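Datell open day, quick notes

Back from Datell, typing this on the train so excuse the mess. Badge line was awful, 300 people for one door. Skomex booth first – skipped it after the demo froze. Then upstairs to the remote control room, best part by far.

You sit down, grab the handles, and drive an arm in simulation. Task is sorting capped tubes between racks. Every try gets saved as a lesson for the robot. They have 3,000 so far and want more by May.
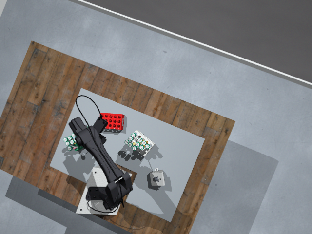
Simulated bench, black arm, green-and-white cylinders.

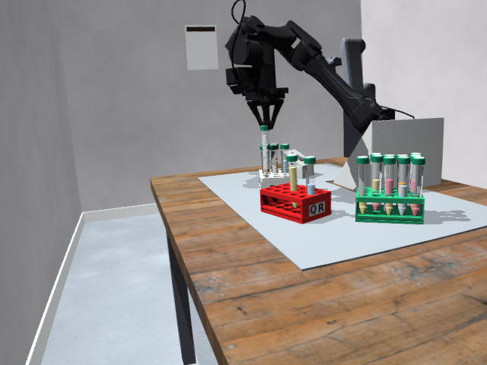

My turn lasted 84 seconds and I dropped two. Depth is the hard bit, you keep closing the fingers too early. Staff keep the bad tries too, just tagged – I asked why and got a long anwser about recovery moves. No force feedback yet, Nonness is suposed to supply that.

Lunch was sandwiches. Parking up to 62 cars, get there early.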